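Stadgate's swap shelf is moving to bins

2021-03-13

I stopped by the Rikik swap room in Stadgate this morning, and the old shelf is gone! Small stuff now gets sorted in bins before it goes back out to neighbors, and I have to say I like it. The room took in 113 odds and ends last month — toys, lids, little things from the backs of drawers — and nearly 40 went home with somebody new. A bin at sorting time is a real grab bag, with something purple and white next to something dark and oval, and a small speckled round thing keeping them company.
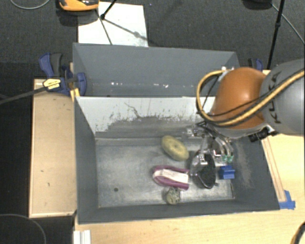 One regular from the Ninh side of town told me she misses the shelf, where she could see everything without digging, and she'd like the bins kept shallow so her kids can reach in too.

Fair point, I think. Rikik is keeping the limit at 2 items per visit, and the Flinurero branch gets its own bins in July. I've got a whole kitchen drawer waiting for that one (sorry in advance).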